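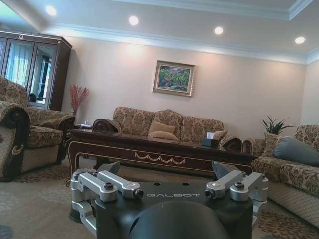

La pinza mirando a la mesa de centro y al sofá. GALBOT, se lee en la carcasa.

Hilo rápido sobre si las máquinas ya pueden con una sala de estar. Spoiler: a medias.

Doblar una toalla en un video, ok. Una sala así es otra cosa. Mesa brillante, adorno dorado en el borde, patas curvas, alfombra con flores. Todo para rozar con algo.

Lo que pediría yo: 2 cojines bien puestos, polvo de la mesa, pañuelos en su sitio. Una persona lo hace en 4 minutos sin pensar.

Stuart Wragg, de Clunport, me dice que sus pruebas van por casi 12 minutos para lo mismo. Y con alguien al lado por si acaso. Pues eso.

Vivek Sachdeva lo ve distinto: que el tiempo da igual si tu no estas en casa. Ahí tiene razón, me fastidia pero la tiene.

Mi duda es el cojín. Blando, cambia de forma, lo agarras de una esquina y se cuelga. Con cajas en taller esto ya va bien, en Remport llevan desde junio.

Y el plumero por las vitrinas?? Ni loca, ahí no dejo yo una pinza de metal sola.

Sigo luego q entro a reunión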